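Nullelwood Handling Trials: Gripper Working Group
Minutes of meeting held 12 February 2018

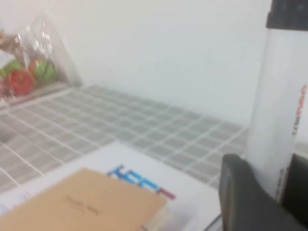

Wrist camera view at the bottle station. Dark gripper at right, bagged items at rear left.

1. Minutes of the previous meeting
Accepted with one correction. Under item 5, the controller under test in December should read Norkell, with the older firmware.

2. Matters arising
The replacement cable for the second arm has arrived and is fitted. The intermittent dropout on the wrist connection has not come back in 200 cycles. Item closed.

The grey gridded surface stays in use for both grippers. A request to change to a plain surface was declined, as earlier runs could not then be compared.

3. Gripper comparison
Results were tabled for the Norkell two-finger gripper and the Fetbridge gripper. Both were run on the same arm, with the same controller and the same approach speed. The combined set is 326 grasps.

Upright bottle: both grippers held the bottle through the lift on nearly every attempt. The Norkell fingers tend to touch on one side first and nudge the base before the other finger meets it. The Fetbridge closes more evenly but takes longer to do so. The meeting agreed that the closing time should be logged separately from the approach time, which the present script does not do.

Notebook, lying flat: poor for both. Neither gripper can get under the cover without a raised edge. It was asked whether the notebook should be dropped from the object list. Decision: keep it, scored apart from the upright objects.

Bagged items: the Fetbridge did better when it took the gathered top of the bag. Grasps on the body of the bag were unreliable with either gripper. The Norkell finger pads marked the plastic, and a softer pad is to be tried.

4. Wrist camera
The near finger takes up the lower right corner of the view and is well out of focus at working distance. Lettering on the bottle cannot be read from this position. The label-reading test is therefore suspended until the camera mount has been moved.

Two mount positions were discussed. The higher one clears the finger but loses the contact point during the last part of the closing move. The side position keeps the contact point in view but may foul the arm at full rotation. The side position will be tried first, with rotation limited in software.

Highlights on the clear bag continue to upset the segmentation. Changing the exposure had little effect. Diffusing the overhead light is to be tested before any change of camera is considered.

5. Controller
The Þorgeirsson controller is on loan for 4 weeks. Bench checks are complete. It will not go on the arm until the emergency stop wiring has been inspected and signed off. Force readings from it are in different units from the Norkell logs and must be converted before filing.

6. Actions
Split closing time and approach time in the log script.
Order softer finger pads, 2 sets.
Fit the side camera mount and set the rotation limit.
Test the light diffuser with the bagged items.
Book the wiring inspection.

7. Next meeting
To be called once the wiring inspection is done. The meeting closed at the end of item 6.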